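I've been through two of the orange Orketti squeeze bottles now, so I feel ready to say something. I paid 119 for the pair, shipping included, and mine came from the Sidlow shop well packed – flat cardboard, and a whole lot of yellow tape!

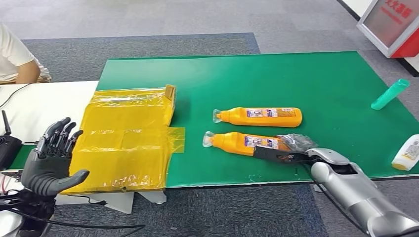 The nozzle is the best part. It's clear, so you can tell when it's clogging, and it puts down a nice thin line. The old Frei bottles I used before always dripped on me.
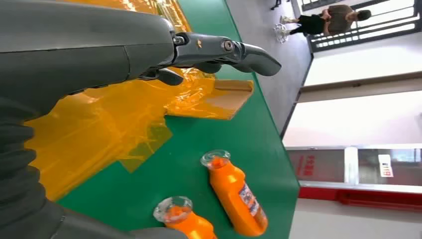 **Arnulfo Villca**
*Workshop reviewer, Rollow*

My one real gripe is the shape. Lay them on their sides and they want to wander (my table has a slight slope, so maybe that's me). The label is bright and cheerful, but the small print is tiny and I needed my reading glasses. 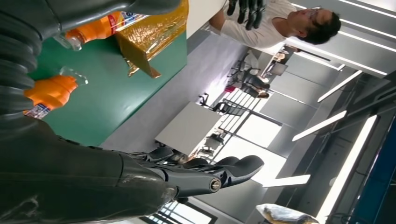 I'd still order again, probably the bigger pack for 124. Squeeze gently the first time – mine came out fast.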